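Éloge du fossé mal tenu

Mon voisin de Flamport fauche ses bords de champ comme d'autres passent l'aspirateur avant l'arrivée de la belle-mère. En mars, tout est ras, net, présentable. Les perdrix, elles, sont allées se faire voir ailleurs.

Je plaide coupable : chez moi, ça dépasse. J'ai laissé filer 700 mètres de haie et une bande d'herbe large de 10 mètres le long du ruisseau. Le technicien de Seltis, venu me vendre un mélange fleuri, a contemplé mes chardons avec la mine d'un dentiste devant un enfant qui suce des caramels. Son sac de graines promettait 28 espèces. J'en ai déjà une bonne partie, livrée par le vent, sans facture ni frais de port.

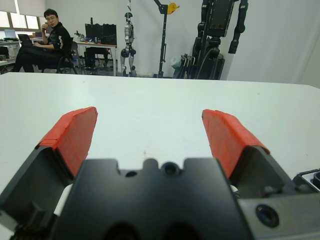 Pince à deux doigts, embouts rouge orangé recouverts de ruban.

Qu'on me comprenne bien, je n'ai rien contre ceux qui sèment. Une terre labourée depuis quarante ans n'a plus grand-chose en réserve, et il faut parfois l'aider. Mais on finance volontiers ce qui se photographie, des coquelicots en juin par exemple, et beaucoup moins la ronce, qui abrite pourtant davantage de monde. Eyvindur Kvaran, éleveur à Fostwood, a touché une prime pour arracher un roncier, puis une autre pour replanter au même endroit. Il a encadré les deux courriers dans sa cuisine.

Je propose donc une aide à la paresse, versée à tout exploitant capable de prouver qu'il n'a rien fait. Le formulaire tiendrait sur une page. On me répond que ce serait incontrôlable. Je veux bien recevoir le contrôleur, à condition qu'il mette des bottes et qu'il ne marche pas sur les orchis.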